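Badges, Buttons and a Very Long Line: Flingate Turns 7

By Femi Amadi

Saturday, 7 in the morning, and the line for the dealers' den already goes past the elevators. Someone in a full moose suit is eating a bagel with the head off. Flingate is back at the Dellton, and it is bigger than it has ever been.

The numbers first. 3,136 badges picked up by the time reg closed for the night. Year one there were 300, and half the programming was board games. Now there's a dance comp, a writing track, two quiet rooms and a fursuit parade that needs its own traffic plan.

But what people want to talk about is the badges. Not the plastic reg ones – the art ones. Laminated, hand colored, swinging off lanyards six deep. Some folks wear every badge they've ever bought. You can hear them coming.

Apaza, a badge artist from out of state, had her commision list full before lunch on Friday. She works in markers, no tablet, and does the whole thing at the table while you wait. "People like to watch the eyes go in," she told me. Then she went back to work. Fair enough.

Prices are up. Everyone says so, buyers and artists both. Table fees went up too, and the hotel parking, and the paper. A simple headshot badge still costs less than dinner at the hotel grill, which isn't saying much. I bought two. One's an otter.

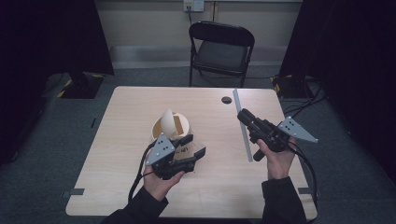 A cream-colored cup on a light wooden table, black folding chair behind.

Down the hall, the Floment panel was standing room only. Floment is the convention's yearly zine, stapled, black and white, comics and short fiction mostly. This year's theme was "Weather" and it shows – a lot of rain, a lot of wet fur jokes. One four-page strip about a fox waiting for a bus is the best thing in it. Read that one first.

Complaints? Sure. The elevators, always the elevators. The headless lounge ran out of cold water by mid afternoon and the fans were to few. Staff had more of both in there by the time the parade lined up.

The parade itself ran long. Kids from a wedding party upstairs came down to wave and one of them got a hug from a seven-foot dragon. The bride wanted one too.

Submissions for next year's zine open in June. Badge tables will be by lottery again. Get your name in early.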